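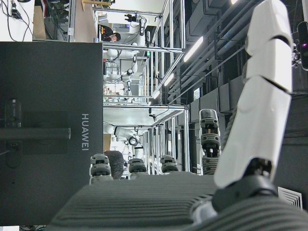
供应商预登记(能源工程)

供应商预登记,又称承包商预审入库,是能源项目业主在正式招标之前,对潜在承包商、设备制造商和服务商的法律地位、财务状况及技术能力进行审查,并将合格者列入名录的程序。列入名录的企业取得在规定类别内接收招标邀请的资格,但不因此获得任何合同,业主也不承担最低采购量义务。该程序多见于油气上游开发、炼化、输配电和液化天然气接收站等投资规模较大的领域。

概念辨析

预登记与资格预审常被混用。资格预审通常针对单一项目,结果随该项目招标结束而失效;预登记面向一定时期内的全部采购活动,名录持续有效,直至企业被移出或未按期续审。部分业主将两者叠加使用,即先以名录限定范围,再就具体项目要求补充材料。

预登记也有别于框架协议。框架协议已约定价格或计价方法、交货条件和责任分担,业主可据此直接下达订单。谅解备忘录则多用于表达合作意向,除保密、适用法律等条款外一般不具约束力。实践中,业主与外国企业签署备忘录后,仍会要求对方完成预登记方可投标。

审查内容

法律审查包括注册文件、股权结构、实际控制人、授权签字人以及未决诉讼。合资企业须提交合资协议,并说明各方是否承担连带责任。分公司申请时,业主一般要求母公司出具履约担保或支持函。

财务审查以经审计的年度报表为依据,主要指标为流动比率、资产负债率、经营现金流和在手订单金额。在手订单与净资产之比过高的企业,可能被限制单项合同金额,而不是被直接拒绝。

技术审查按类别进行。工程类企业须列出已完工项目的规模、工期、合同形式和业主联系人;制造类企业须提供型式试验报告、焊接工艺评定及检验计划。涉及承压设备、防爆电气和海底管道的类别,往往附加工厂审核。

健康、安全与环境审查关注损失工时事故率、职业病记录和应急预案。发生过死亡事故的企业须提交调查报告及整改证明。

本地化要求

许多产油国将本地采购比例、本国雇员比例和技术培训支出列为评分项。计算口径差异较大:有的按合同金额计算,有的扣除进口材料后按增加值计算。外国企业常以设立当地子公司、与本地企业组成联合体或授权本地代理等方式满足要求。三种方式在税务、劳动用工和责任承担上后果不同,名录中的类别也可能不同。

联合体参加预登记时,业绩能否合并计算取决于业主规则。较严格的规则只承认牵头方业绩,较宽松的规则允许各方按分工分别满足条件。

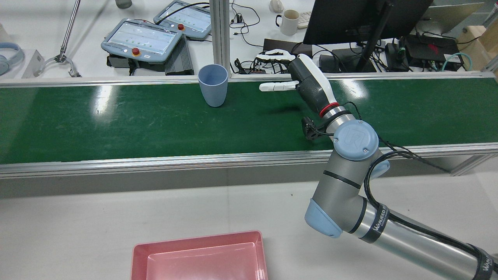 评分与分级

评分一般采用百分制,法律审查作为通过或不通过项,不计入总分。以Volico输气管道项目的登记规则为例,满分为100分,其中财务15分,技术46分,其余分配给健康安全环境、质量管理和本地化。单项得分为零的申请不予入库,无论总分高低。

合格企业再按可承接的合同规模分级。级别与类别共同决定邀请范围:同一企业可以在土建类中列为高级别,在仪表类中列为低级别。升级须以名录有效期内新完成的业绩为依据,仅有母公司业绩而无独立履约记录的,通常不予升级。

程序

典型程序由申请、初审、澄清、评审和公示组成。申请人在线填报并上传文件,初审只检查完整性。澄清阶段以书面形式进行,申请人可以解释或补正已提交的材料,但不得更换合资伙伴或申报类别。Stirkbridge变电站扩建计划规定评审期为8周,自材料齐备之日起算,澄清期间暂停计时。

未通过的申请人可要求书面说明理由。多数规则设有冷却期,期满前不接受同一类别的再次申请。财务指标不达标者在提交新一年度报表后可提前申请。

续审与移出

名录企业须按年度更新报表、保险单和认证证书。以11月为截止月份的规则较为常见,目的是与次年采购计划衔接。逾期未更新的企业转为暂停状态,暂停期间不再收到新的邀请,已提交的投标是否继续有效由招标文件规定。

导致移出的情形包括提供虚假文件、行贿、串通投标、严重安全事故和无正当理由拒签合同。控制权变更须在规定期限内通知业主,并视情况重新审查。移出决定是否及于关联企业,各业主做法不一。Surthorpe储气库的规则仅将其延伸至申请人持有多数股权的子公司。

电子化平台

早期登记以纸质文件为主,同一企业须向不同业主重复提交相同材料。此后出现由多家业主共用的登记平台,企业只需维护一套基础资料,各业主再按自身标准评分。Tak平台即属此类,其基础资料由平台核验,评分权保留在业主一方。

共用平台降低了申报成本,同时带来数据保密和核验责任方面的问题。平台协议一般约定,核验仅限于文件形式上的真实性,不构成对企业履约能力的保证。业主因依赖核验结果而受到损失时,平台的赔偿额以当年服务费为限。

评价

支持者认为,预登记将审查工作前移,缩短了单个项目的招标周期,并减少无效投标。批评意见集中在准入壁垒上。采购研究者Chae-won Lim指出,以既往同类业绩为核心的评分方法有利于已入库企业,新进入者即使具备相应设备和人员,也难以取得首个业绩。她主张在低金额类别中以试验性合同替代业绩要求,并单独公布各类别的拒绝率。

另一争议涉及名录的公开程度。公开名录便于分包商寻找总承包商,也便于外部监督,但在企业数量很少的专业类别中,竞争者可据此推知潜在投标人,增加串通风险。部分业主因此只公布类别和入库企业总数,具体名单在合同授予后披露。

参见

资格预审
框架协议
本地含量政策
工程总承包
投标保函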